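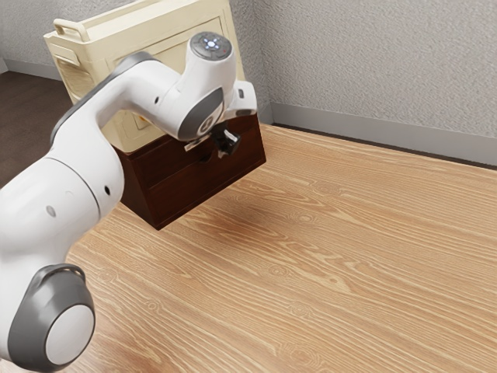
# simanlow-openday-notes

Notes and a small set of files from the Simanlow open day at Clirkstead, 8 October 2022. Simanlow is the simulated arm-and-cabinet task that the Murndale group has been showing to visitors. I went because I was told the drawer and door problem was "basically solved". I came away less sure of that than the people who told me.

Maintained by Ikechukwu Aliyu. Corrections welcome, especially from anyone who was running the machine at the front.

## What was shown

Everything was in simulation. There was no arm in the hall. Visitors stood at a screen and watched a rendered white arm work at rendered furniture on a wood-grain surface. The poster at the door said "robot demonstration", and I heard two separate families ask where the robot was.

The policy on show is called Abubakar. According to the talk it was trained on 2000 episodes. I asked how many of those had been thrown away before training and was told that the figure would be in the write-up. There is no write-up yet.

The morning demo ran 16 episodes. I have logs for all of them, but the result column was filled in by the presenter, who was also talking to the audience at the time. Treat it with care.

## What the task asks

The arm has to get its fingers to a knob or handle and open whatever is attached. With the lever handles the approach matters a good deal, as the bar has to end up between the fingers before they close.

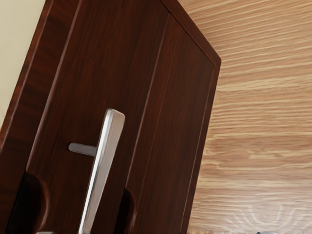

*Lever handle on the dark panel, with a gripper finger on either side of the bar.*

My main complaint is with how success was scored. An episode counted as a pass if the door or drawer moved past a set point. Nothing was said about force, or about whether the grip was any good. A door dragged open by friction on one finger would score the same as a clean pull. I put this to the speaker and got a fair answer ("yes, we know"), but the slide with the pass rate on it stayed up all afternoon without that warning.

## Files

- `logs/` one text file per episode, joint positions and gripper state
- `frames/` stills from the rendered cameras, unsorted
- `results.csv` the presenter's pass/fail column, plus mine where I disagree
- `questions.md` what people asked and what they were told

## Known problems

- My column and the presenter's differ in 5 episodes. I haven't tried to settle them.
- File times are from the demo laptop, whose clock was wrong.
- The stills are uneven in what they hold. Anyone training on `frames/` should check by eye first, as there are views of plain wood grain and glare with no arm or furniture in them at all.

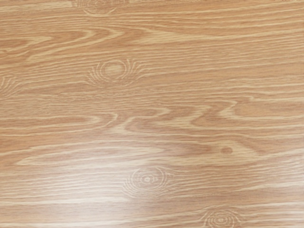 ## Should you use this?

For reading, yes. For a benchmark, no. The starting positions were picked by hand on the day, and I have no record of how. Nor do I know what the policy had seen before, so a pass here may only mean it had met that cabinet already.

I would change my mind about Abubakar if someone ran it on furniture it hadn't been trained on, with the scoring done by a person outside Murndale. I have asked for that twice. The last reply said they would look at it after October.

## Licence

Text and `results.csv` may be reused with credit. The stills belong to Murndale, so ask them before you publish any.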